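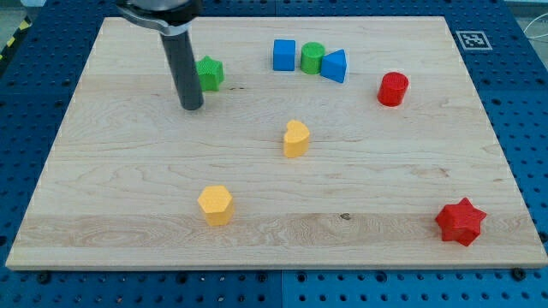
Eight blocks on the maple board, Walley cell.

Block-pushing collection passes the halfway mark

The Walley cell has now logged 327 of the 400 episodes planned for the mixed-shape pushing set, with the remainder to be recorded before the cell is handed over to the Drasteo insertion work. Inès Moulin is running the sessions and Raphaël Fleury is handling storage and labelling.

Each episode starts from a scattered layout and ends when the operator judges that the instruction has been met or when the time limit runs out. Instructions are short and refer to blocks by colour and shape: "push the yellow heart towards the green star", "separate the blue cube from the green cylinder". The tool is a single rounded finger with no grasping. Everything the policy learns about moving a block it has to learn from contact at one point, so the demonstrations need to include corrections as well as clean pushes. Operators are asked not to discard an episode merely for being untidy.

Layouts with touching blocks are still under-represented. In the first 300 episodes the randomiser kept a minimum gap between shapes, and a policy trained on that portion tended to stall when two or more blocks were side by side. Colette Masson removed the gap constraint, and the later episodes include rows and clusters. Please do not spread these out by hand before starting a run.

The cylinders remain the awkward case. They stand well enough, but an off-centre push rotates them and the heading error builds up over the length of the board. Dineo Makhubela has proposed logging finger position at a higher rate for cylinder instructions only. A trial is under way on 2 operator accounts, and the file format does not change – the extra samples go in a separate channel that the existing loader ignores.

Calibration is checked against the square marker beside the board at the start of every session. If the reported offset is outside tolerance, stop and re-run the full routine. Do not shift the board to make the number come right. Three sessions had to be relabelled after that was done.

A first release of the set to the Tullden group is planned for October, with train and held-out splits fixed by layout. Requests for early access should go to Raphaël. Operators with spare hours should contact Inès; the training session takes around half a day.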